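Handing Off the Night: How One Hospital Rebuilt Its Shift Report

At 6:45 in the morning, the medical-surgical floor at Brunolska Regional Hospital is at its most crowded. The night nurses are finishing their charting, the day nurses are arriving, and for a short period two full teams share responsibility for the same patients. Until last spring, what passed between them depended largely on who was talking and how tired they were.

Shift handoff has long been recognized as a point at which information can be lost. A pending lab result goes unmentioned. A change in a patient's diet order is charted but not spoken. A family member's concern, raised at 2 a.m., never reaches the physician who makes rounds at 8. Few of these omissions cause harm on their own, but they accumulate, and the staff members who inherit them often spend the first hours of a shift reconstructing events that a colleague could have explained in a sentence.

Hanneke Jacobs, director of nursing quality at Brunolska, began looking into the matter after a review of incident reports on the hospital's three inpatient floors. Her team read 711 reports filed over two years and marked those in which the handoff appeared to play a part. The reports came from every shift, but the pattern was clearest in the early morning.

"We had a policy, and the policy was sound," Jacobs said. "What we lacked was any agreement on what a complete report sounded like when it was spoken aloud."

A Common Order

The hospital's answer was a fixed sequence of topics, printed on a card and later built into the electronic record. The nurse going off duty begins with the reason for admission and the patient's present condition, moves to changes during the shift, then to tasks not yet completed, and closes with what the next nurse should watch for. The incoming nurse repeats back the open tasks before the two move on.

The repeat-back was the least popular element at first. Experienced nurses described it as slow, and some considered it faintly insulting. Roy Inskip, a night charge nurse, was among those who objected in writing. He asked that the requirement be limited to patients admitted within the previous day. The request was declined, although the wording on the card was shortened as a result, and Inskip later agreed to help train the second floor.

Reports were also moved to the bedside. Under the earlier practice, nurses met at the central station and worked down a list. Now they stand in the patient's room, check the infusion pump and the dressing together, and invite the patient to correct anything that sounds wrong. Patients who are asleep are not woken unless there is a clinical reason. Sensitive matters, such as a diagnosis that has not yet been discussed with the patient, are handled in the hallway before the nurses enter.

Measuring the Change

An observation period of 90 days followed. Trained observers attended handoffs on all three floors and recorded whether each topic on the card had been covered. By the end of the period, interruptions had become the main remaining problem. Telephone calls, call lights and questions from other departments broke into reports at every hour, and one handoff was interrupted for up to 62 minutes while the outgoing nurse assisted with a transfer.

The hospital responded by assigning one person per floor to answer calls during shift change. It also asked the pharmacy and the imaging department to hold routine questions until 7:30. Both agreed, though imaging did so only after its own morning schedule was adjusted.

Physicians were slower to take part. Hooman Rostami, a hospitalist, said that his group had treated nursing report as a separate matter for years. Two of its members now join the bedside round on the second floor when a patient's condition has changed overnight. Whether the rest will follow is still under discussion, and the question of time remains the principal obstacle.

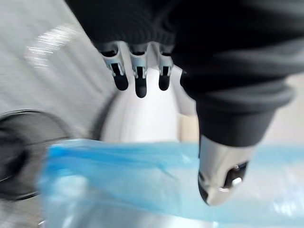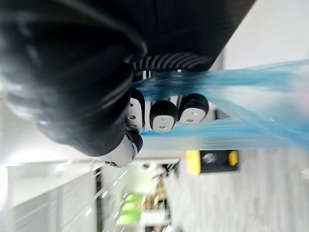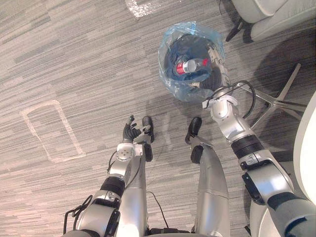 Parvaneh Arabzadeh remarked that the repeat-back had felt awkward for the first two weeks and that she would now be uneasy taking over a patient without it. She added that the card still has no good place for what families say during the night - a gap she has raised twice - and that she writes those concerns in the margin until the next revision is issued in March.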